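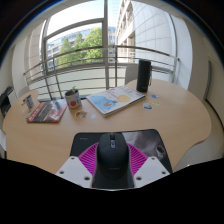
Kurzprosa & Feuilleton
Juni | Text: Redaktion Vorna
40 Mal geteilt · 10 Kommentare

Der Tisch am Balkonfenster

Als der Tisch endlich stand, lief ich erst einmal um ihn herum, so weit das ging, denn hinten stieß er ja ans Balkonfenster. Was für ein Tisch! Groß, hell, die Kanten so rund, dass er links und rechts ein wenig ausbeulte, als hätte er gut gegessen. Meine Schwester hatte am Telefon gesagt, er sei viel zu groß für das Zimmer, und damit hatte sie recht, und es war mir völlig egal. Ich hatte ihn in Prikitz abgeholt, aus einer Wohnung im vierten Stock ohne Aufzug, und 488 Euro dafür bezahlt, mehr als für irgendein anderes Möbelstück in meinem Leben.

Am Mittwoch sollte ich anfangen. Merner hatte mir die Übersetzung gegeben, das ganze Buch, 736 Seiten über die Flussschifffahrt, und ich hatte schon zugesagt, bevor die Lektorin den Satz zu Ende gesprochen hatte. Ich liebe Flüsse! Ich liebe Schleusen und Treidelpfade und das Wort Treidelpfad. Nur hatte ich bis dahin immer auf dem Sofa gearbeitet, mit dem Laptop auf den Knien und der Maus auf einem Atlas, und so, fand ich, konnte man einem solchen Buch nicht gegenübertreten.

Also richtete ich mich ein. Es war noch früh, kurz nach sechs, und auf dem Balkongeländer saß eine Taube und sah zu.

Das Mauspad kam zuerst. Ich hatte es beim Auszug aus dem alten Büro geerbt, keiner wollte es haben, mir hatte es sofort gefallen. Schwarz auf der einen Seite, und auf der anderen ein Tier in Grau, so nah aufgenommen, dass man es kaum als Tier erkennt. Im Büro waren sie in zwei Lager zerfallen. Die Buchhaltung sagte Auge, der Vertrieb sagte Nüster, und an manchen Tagen wurde darüber länger gesprochen als über die Quartalszahlen. Ich selbst wechselte die Seiten, je nach Licht. An diesem Morgen war ich fest überzeugt, dass es ein Auge war und dass es freundlich schaute.

Dann die Maus. Eine schwarze, matte, ganz gewöhnliche Maus, die Schrift auf dem Rücken kaum noch zu sehen. Ich legte sie auf das Pad und schob sie hin und her, ohne dass der Rechner überhaupt an war, nur um zu spüren, wie das geht, mit so viel Platz. Großartig ging das! Ich konnte den ganzen Arm ausstrecken. Ich drehte am Rädchen und stellte mir vor, wie die Schleusen an mir vorbeizogen, eine nach der anderen, bis hinunter zum Meer.

Auf die linke Seite kam das Magazin, das rot-schwarze, das ich seit Wochen lesen wollte. Ich legte es gerade hin, das sah nach Wartezimmer aus. Ich legte es schräg, und schon war es, als hätte dort eben noch jemand gesessen und geblättert. Die Dose stellte ich dahinter, ein bisschen links davon. Weiß, blau, rot, klein und rund wie ein Leuchtturm für Ameisen. Ich wusste nicht, wozu sie auf dem Schreibtisch gut sein sollte, aber sie machte sich dort so prächtig, dass ich sie nicht mehr wegnehmen konnte.

Und der Topf! Der Topf war der eigentliche Anlass für alles, wenn ich ehrlich bin. Weiß, mit einem roten Kreis und kleinen Mustern, ein Geschenk zum Abschied, und darin hatte ich im Frühling drei Kerne versenkt, von denen ich später nicht mehr wusste, welche es gewesen waren. Zitrone? Paprika? Es hätte auch etwas aus der Vogelfuttertüte sein können. Zwei hatten sich nie gemeldet. Der dritte stand jetzt da, mit seinen winzigen Blättern, und ich fand ihn über alle Maßen gelungen. Auf dem Sofa hatte er keine Aussicht gehabt. Hier hatte er den Himmel, die Taube und gegenüber das Dach der Bäckerei Babaei, aus deren Schornstein es um diese Uhrzeit schon nach Sesam roch.

Ich rückte ihn eine Handbreit nach rechts. Dann wieder zurück.

Um acht rief meine Schwester an und fragte, ob ich schon arbeite.

»Ich bin mittendrin«, sagte ich.

»Auf welcher Seite?«

»Ich habe heute die Pflanze versetzt.«

Sie lachte so laut, dass ich das Telefon weghalten musste, und dann wollte sie alles wissen, wo das Magazin lag und ob man beim Sitzen den Balkon sah und was aus dem Tier geworden war. Nüster, sagte sie, ganz klar Nüster, sie habe das immer gesagt. Ich widersprach leidenschaftlich. Vor dem Topf lag irgend etwas kleines Durchsichtiges, und daneben klebte ein blassblauer Sticker, und während wir stritten, fuhr ich mit dem Fingernagel an seinem Rand entlang und beschloss, ihn dort zu lassen. Er hatte vielleicht schon in Prikitz zum Tisch gehört.

Nach dem Gespräch setzte ich mich. Ich schlug das Buch auf, erste Seite, erster Satz. Es regnete darin. Ein Kahn lag vor einer geschlossenen Schleuse, und der Schiffer stand an Deck und rief etwas hinauf, das im Original nur ein einziges Wort war, ein herrliches, unmögliches Wort, halb Fluch und halb Gruß, für das es im Deutschen bestimmt etwas gab, irgendwo zwischen Hamburg und Passau.

Ich legte die Hand auf die Maus. Drüben bei Babaei ging der Rollladen hoch, und der Schiffer rief noch einmal.

Kategorie: Kurzprosa, Zuhause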